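Harries Ferries: delays and cancellations on the Vemell to Lesamwood crossing

Frequently asked questions for foot passengers and drivers

Why was my sailing cancelled?
Most cancellations on this route are caused by wind or swell at the Lesamwood end, where the berth is open to the south. The master of the vessel makes the decision. We also cancel when a vessel has a mechanical fault and the relief boat is in use elsewhere.

How will I find out?
We send a text message to the mobile number on your booking. If you booked through an agent, check that they passed on your number and not their own. Notices are also posted at both terminals and on the service line, extension 205.

When is the decision made?
For the first sailing, by 5 am. For later sailings we aim to give 3 hours' notice, but conditions in the strait can change faster than that.

Can I get a refund?
Yes. If we cancel, you can choose a full refund or a transfer to another sailing at no charge. Refunds go back to the card you paid with. If you paid cash at the Vemell ticket office, bring your receipt to the counter.

What if the ferry leaves but arrives late?
We don't refund late arrivals under 2 hours. After that you can claim half of the one-way fare. Use form 979, available at either terminal.

Will I be put on the next boat automatically?
Foot passengers will, if there is room. Vehicles won't, as deck space has to be worked out again for each sailing. Please speak to the staff in the marshalling lanes before you drive off.

What happens to my luggage?
Checked bags stay in the locked cage until the next sailing. Hand luggage stays with you. Baskets, boxes and bags without a zip can be carried on board but can't be checked.

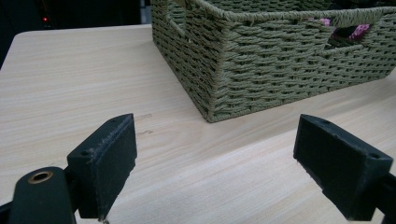

Woven storage basket on a table.

I left something on board. Who do I contact?
Ring the Vemell terminal and ask for lost property. Items are kept until the end of the following month. Food is thrown out the same day.

Can I wait in my car?
You can wait in your car in the lanes, but not on the vehicle deck once the ferry is moving. If a sailing is held at the berth with vehicles loaded, crew will tell you when you can go back down.

Do you pay for a hotel or meals?
No. Check your travel insurance. We can give you a letter confirming the cancellation, and most insurers will ask for one.

Does the Tader service run when yours doesn't?
Sometimes. The Tader crossing is more sheltered, but it takes foot passengers only and our tickets aren't valid on it. Contact the Tader terminal for times.

Do you change the timetable in winter?
Yes. The winter timetable starts in May and has fewer evening sailings. Bookings already made for a sailing that is dropped will be moved or refunded.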